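About Stirkel

Home / About us / How we work

Stirkel finishes, checks and packs small household goods for companies that would sooner not do it themselves. Table lamps make up most of it, along with anything that has a cord, a plug and a fragile part. We started in Drondport with one bench and a tape gun, and we have stayed in Drondport because the rent is bearable and most of our people live here.

What we think about automation

If you have read a few pages like this one you will be expecting the paragraph where the robots free everybody up for more creative work. We have heard that pitch from a good many salespeople. Some of them had never packed a lamp.

We do use robots. We bought the first arm through Karnbridge three years ago, in July, and it spent most of that summer dropping things into foam. It now does carton erecting and labeling well, and it places boxed goods on pallets better than any of us did at the end of a shift. Bare goods are another matter. A cord is never the same shape twice, and a tie that a person slips off with a thumb can stop a cell for ten minutes while somebody walks over to clear it.

Last year the packing line sent out 1,945 lamps in its busiest week. The machines put up every one of those cartons. Cords, bulbs and final checks were done by hand, and we expect that to hold for a while, whatever the brochure says.

What changed for the people here

Stirkel has 25 people on the floor. Before the first arm there were 25 as well, though they are not all the same people and they don't all do the same jobs. Two packers left in the first year because they didn't like the new work, and we don't blame them. Watching a machine is duller than packing, and it is tiring in a different way. Your back hurts less. Your head hurts more by three in the afternoon.

Devendra Dixit ran the packing benches for years and now runs the cell. He got a raise for it, which he had to ask for twice, and that was our mistake. Since then any job that changes because of a machine gets a new written description and a new pay grade before the machine is switched on.

Devendra Katiyar looks after training. (Yes, two Devendras. Ask for Dixit or Katiyar at the front desk.) He keeps a list of every time the cell stops and needs a person. In the last full month there were 144 stops, and 121 of them had to do with cords. We print the list and pin it by the break room door, where our customers see it when they visit. One of them told us it was bad salesmanship. He renewed anyway.

What we ask before we buy a machine

Who clears it when it jams, and is that person paid for knowing how?
What happens to the job next to it? The pace usually changes there first, and the vendor won't have looked.
Can we shut it off on a Monday morning and still ship by hand?
Does the saving survive once you count the hours spent minding it?

Tyagi, our second cell, nearly failed the third question. We had already taken out the manual bench it replaced. The bench went back in, and it gets used more than we like to admit.

What we won't claim

We don't say our automation has made anyone happier. Some people like it, Dixit among them. Others put up with it and would take the old benches back tomorrow. Lifting injuries are down, and we are glad of that, but we also moved the heavy stock to a lower rack the same spring and can't tell you which did the good.

We also don't promise that no job will ever go. What we have agreed with the floor, in writing, is six months' notice and first pick of any other opening.

The work itself

A table lamp is a fair test of anybody's packing, human or otherwise. It has a big white head on a slim neck, a wide brown base, and a white cord that has to be looped and held with a small black tie. Most of our arguments with machine vendors end up at that cord.
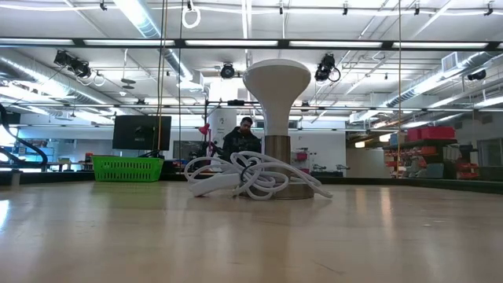 Visiting and working with us

Customers and job applicants are welcome to see the floor on a working day. Come before noon if you can, as the afternoons are mostly loading. Applicants get an hour beside the cell and an hour at a hand bench, paid, and can tell us afterward which they would prefer. For quotes, send us one finished sample of the product with its cord, and the carton you want it shipped in.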